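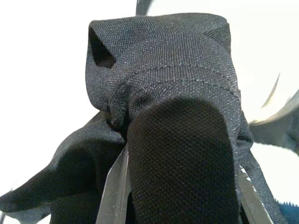
# Textile Sorting and Repair Assistant (2 positions)

**Employer:** Gullora Textile Reuse
**Location:** Stambridge workroom, 101 Wostier Street
**Reports to:** Rafia Bhutto, Workroom Manager
**Start:** July

Gullora Textile Reuse invites applications for two Textile Sorting and Repair Assistants at its Stambridge workroom. The workroom receives woven goods from households, schools and hotels, inspects them, carries out minor repairs and prepares them for resale or donation. Items that cannot be repaired are passed to the Chae recovery line, where the cloth is separated by fiber and color.

The successful applicants will work mainly with soft woven goods: bags, covers, hoods, aprons and light outerwear. A large share of the intake is black or very dark. Dark cloth is slower to inspect than light cloth, and applicants should be comfortable examining weave and stitching closely for extended periods. On many pieces the seam is easiest to find where a lighter thread has been used, and parallel rows of stitching must be followed along their full length, including through folds and gathered sections.

## Duties

- Receive incoming sacks, log them in the intake register and move them to the sorting tables.
- Open out bunched or crumpled articles, check inside folds and openings, and remove anything left in them.
- Identify the type of article where possible. Where an item cannot be identified with confidence, place it in the query tray with a written note.
- Inspect seams for skipped stitches, pulled threads and wear at the curve.
- Carry out hand and machine repairs up to the level set out in the workroom manual.
- Fold, label and shelve finished goods by category.
- Keep mesh and other open-work materials separate from closely woven cloth.
- Clean and re-thread the sewing machines at the end of each shift.

Assistants rotate between sorting and repair every two weeks. Requests to remain on one task will be considered after the training period, but cannot be guaranteed.

## Requirements

Applicants must have:

- experience handling or sewing fabric, whether paid or unpaid;
- the ability to sew a straight and a curved seam on a domestic or industrial machine;
- good close vision, with glasses or lenses if needed;
- the ability to write short, legible notes in English.

Experience with bag making or outerwear repair is desirable. Applicants with experience in laundry, upholstery, costume or alterations work are also encouraged to apply. No formal qualification is required.

Intake sacks are lifted by hand onto the tables. Applicants who would need an adjustment to this or any other part of the work should mention it in their application – the workroom has adjustable tables and seated stations, and other arrangements can be discussed before the practical session.

## Hours and Conditions

Both positions are part-time, with morning shifts beginning at 7:30 a.m. The first 14 shifts are treated as paid training, during which each new assistant is paired with an experienced member of staff. Training covers fiber identification, seam types, machine safety and use of the register.

Aprons, thimbles, shears and seam rippers are provided. Staff may bring their own hand tools if these are marked and have been checked by the Workroom Manager. Loose jewelry may not be worn at the machines. Wool, synthetic fiber and dust are present in the room at all times, and applicants with relevant allergies are advised to raise this before accepting an offer.

The rate of pay is set according to the Gullora workroom scale and will be confirmed in writing to all applicants invited to the practical session.

## How to Apply

Applications should consist of a letter of no more than two pages, describing the applicant's experience with cloth and the hours for which they are available. A résumé may be attached but is not required. Photographs of completed sewing or repair work are welcome – plain, close views of the stitching are more useful to the panel than views of the whole garment.

Letters should be marked "Sorting and Repair" and addressed to Danish Lashari, Staffing Office, at the workroom address given in this notice. They may also be handed in at the front counter during opening hours.

Shortlisted applicants will be invited to a practical session. Each will be asked to sort a mixed tray, write a condition note for one dark woven article and complete a short curved seam. Materials are supplied. Applicants will be informed of the outcome by letter, and those who are not selected may ask for written comments on their practical work.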